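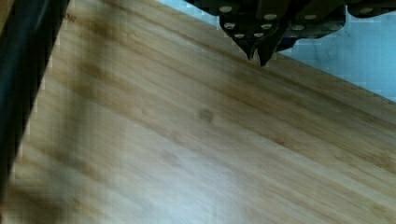 Muthu Mathew thinks I should have started with the typeface. He left a comment under my last post saying that a walking guide stands or falls on whether you can read it in drizzle, and that everything else can wait. Fair point, Muthu, and I've moved it up the list!

For anyone new, I'm putting together a small illustrated guide to Zorkerthorpe, the town I grew up in and somehow never looked at properly until last July. It will have 46 pages, a fold-out map and a lot of stories collected from people who live on the route. I've designed brochures for years, but this is the first thing I've edited as well, and I'm loving it far more than I expected.

The stories came first. Thabiso Swanepoel and I spent two evenings in the library's back room with a recorder and a plate of shortbread, and people just talked. The old ropeworks came up again and again, and so did the flood, and a dance hall I'd never heard of.

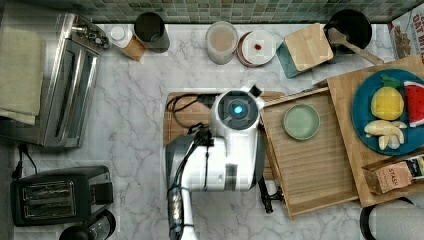 Cutting all that down was the hard part. One chat about the dance hall ran to nine typed pages and I had room for a column and a half. I read it aloud in the kitchen until I could hear which bits sounded like the speaker and which bits sounded like me tidying up. Mine went in the bin.

Choosing the type

Back to Muthu's question. I tried these on the same spread, printed at full size and read under the street lamp outside my house:

Cirik – lovely and round, very friendly in the headings, but the small numbers on the map closed up.

Gunness – a bit stern at first, then it grew on me. The italics are gorgeous and I've used them for all the quotes.
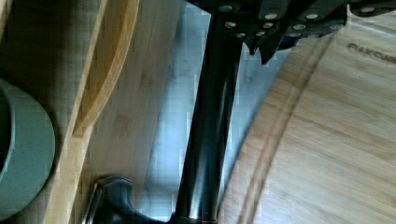
Joshi – wide and open, easily the best on the map, so that's where it lives now.

Two typefaces in the end, then, and I can't stop admiring the way they sit together on the ropeworks page.

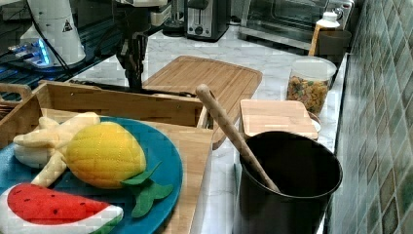

Printing and what's next

The first run will be 100 copies on uncoated paper, folded and stapled by a printer two streets away. Thabiso is checking the street names one last time (we'd spelt Tanner's Row three different ways) and then the files go off. I'll put up a few spreads once the proofs are back, drizzle test included.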